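3 Jan 2023

1/ So Remton is back with the "declutter your desk, get 27 more minutes a day" thing. I read the whole report. It's a survey. They asked 1,305 people how much time they *felt* they lost looking for stuff.

2/ Felt! I feel like I lose a year every time I renew my license.

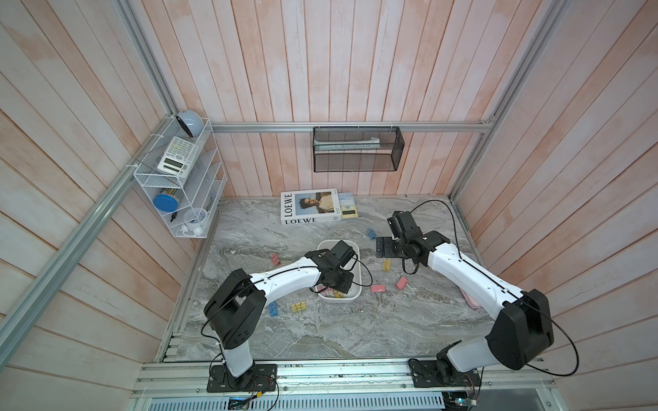

3/ Also the follow-up was six days long. Everybody is tidy for six days. Call me in February.

4/ Jui-lin Man asked them for the raw answers back when the first version came out and got a coupon for a drawer organizer.

5/ I'm not against putting your pens away. I just don't see how you get from "people say they hate mess" to a $40 planner.

6/ And yes, Nuno Quintela, I saw that Hindell has its own study. Same survey, different font. Will read it tonight anyway.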